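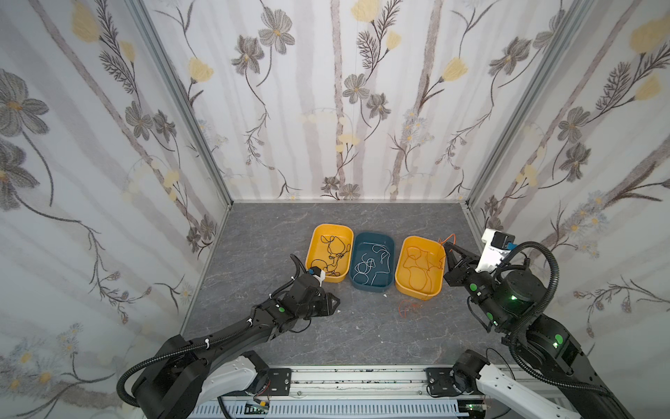 Estampado botánico sobre fondo blanco roto, con flores en gris oscuro y amarillo.

Domnica Costache dibuja flores desde hace tanto tiempo que ya no recuerda cuál fue la primera que vendió. Sí recuerda la primera que le rechazaron: una amapola a tinta, demasiado grande para el rollo. «El cliente quería cubrir un pasillo estrecho y yo le llevé una flor que no cabía entre dos puertas», cuenta en la cocina de su casa, que también le sirve de estudio cuando hace frío.

Empezó en Pinus, un taller de estampación de tejidos para el hogar en el que pasó seis años. Allí no dibujaba. Mezclaba colores, limpiaba rasquetas y guardaba las muestras en cajones por orden de llegada. «Aprendí más con los cajones que en la escuela. Veías lo que se había vendido mucho y lo que se había quedado allí, y no siempre era lo feo».

Lo que más se vendía eran los fondos claros. Según Costache, el comprador de cortinas elige con la luz de la tienda y luego se arrepiente en casa, y un fondo crudo perdona más que uno oscuro. Los motivos han cambiado menos de lo que se dice. Hojas, ramas, alguna flor abierta. «La gente pide algo nuevo y después se lleva un helecho».

De Pinus pasó a trabajar por su cuenta. Su primer encargo largo fue para Yilma, una colección de telas de mesa que tenía que estar lista en febrero y se entregó tarde. El problema fue el rapport, la medida a la que el dibujo vuelve a empezar. Ella lo había preparado a 70 centímetros y la máquina del impresor trabajaba a 73. «Parece que basta con estirarlo un poco, pero si lo estiras, los tallos engordan. Tuve que redibujar los bordes enteros, a mano».

Desde entonces pregunta por la máquina antes de sacar el lápiz. También pide saber para qué se va a usar la tela. Un mantel se mira desde arriba y admite flores en cualquier dirección; una cortina cuelga, y una rama puesta del revés se nota enseguida. En la tapicería hay que pensar además en los cortes. «El tapicero va a partir la flor por donde le convenga. Yo intento que no haya una sola flor que mande en todo el dibujo».

Trabaja del natural siempre que puede. Sale por los alrededores de Dendham con un cuaderno pequeño y toma apuntes de plantas corrientes, las que crecen en las cunetas. No le interesan las especies raras. De cada salida aprovecha dos o tres páginas - a veces ninguna - y el resto queda en una caja. Dice que no tira nada, aunque tampoco vuelve a mirarlo con frecuencia.

El ordenador entra después. Escanea los dibujos, separa los colores y monta la repetición en pantalla. No lo considera una traición al oficio ni le parece un asunto del que valga la pena discutir. «Lo hacía con papel vegetal y celo, y se me despegaba. Ahora no se despega».

Sobre los precios habla sin rodeos. Durante años cedió los diseños por una cantidad fija y perdió todos los derechos. Uno de aquellos dibujos sigue imprimiéndose y ella no cobra nada por él. Hoy firma licencias por plazos y guarda copia de todo. Aconseja a quien empieza que lea el contrato dos veces y que no entregue los archivos separados por capas si no se lo pagan aparte.

Ahora prepara una serie para Staradham. Serán cardos y avena, en dos tintas, y no quiere adelantar los colores porque todavía está discutiéndolos con el cliente. Antes de despedirnos abre el cuaderno y enseña un cardo a medio hacer. Le faltan las espinas de un lado.

«Esas las hago mañana», dice. «Hoy ya no veo bien».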